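Clearing out the spare room, part two

2021-04-24

Last time I wrote about the boxes. They are gone now, and the room is starting to work as a place to put clothes in order and stretch in the morning. A few people asked what I ended up doing with the rest of it, so this post covers the clothes rack, the floor and the corner with the cleaning things.

The rack was the first thing to go in. There is no closet in this apartment and I did not want to pay for a real one, because I will probably move again within two years. I looked at a Stallar cabinet and decided against it when I saw the weight. It came in two packages and the stairs here are narrow. The rack I bought instead is the kind with tubes, plastic joints and a clear cover. It took me an evening to put together. The instructions had the shelf step before the side supports, and I had to take it apart and start over.

The cover keeps dust off, mostly. It does not sit tight and I usually leave it folded back at the top so I can reach in. What I like is being able to see what is inside without opening anything. What I don't like is that everyone else can see it too. If I stop folding for a week, it shows.

After the boxes were out I sorted everything into keep, give away and not sure. The not sure pile was the biggest. My neighbor Sipho Motaung took a bag of sweaters for his brother, and another bag went to the drop-off behind the Matubbar store. I still own too many dark things that look the same when they are bunched up on a shelf. The mustard-yellow one stays. I wear it more than anything else in there.

The rack stands on the left as you come at the mat, and the rest of the floor stays open. I moved the mat twice before I settled on having it run lengthwise toward the back wall. With it turned the other way I kept hitting the rack with my elbow. Now I can get both arms out in front of me and still have tile on either side.

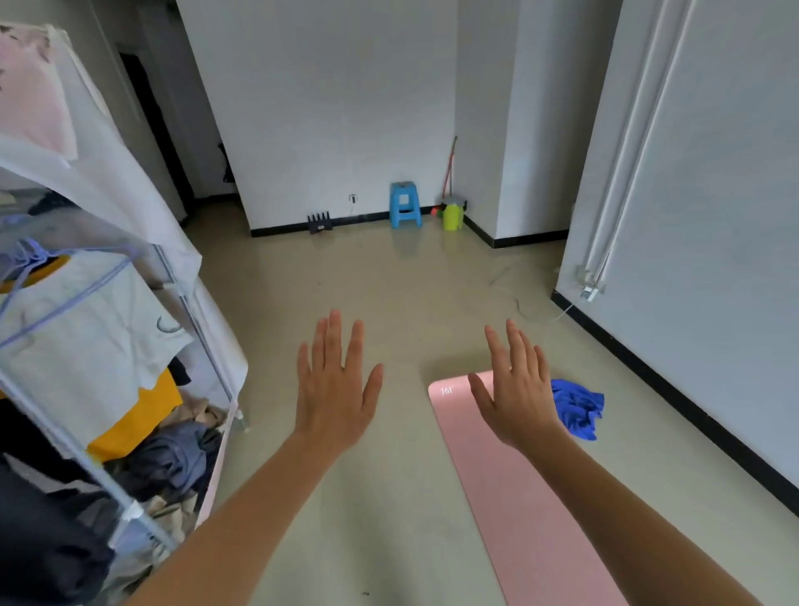
The floor and the corner

The tile is easy to clean and hard on the knees. I priced carpet squares for the whole room, and they came to more than I paid for the rack and the mat together, so the tile stays bare. The pink mat is enough for the half hour I use it.

I sweep before I put the mat down. The long-handled thing leans in the corner by the wall that sticks out, with the green bucket next to it. I used to keep the bucket in the bathroom, where it was always in the way of the door. The lid is worth having. I had an open one before and it collected lint.

The small blue stool goes against the back wall. It is there for reaching the top of the rack and for putting on socks. It holds up to 70 kilos according to the store, and I have not tested that.

Still to do: hooks by the door, and another attempt at the lower shelf. I have a pack of 30 hangers on order, the thin kind, and most of what is heaped up now should be hanging once they get here.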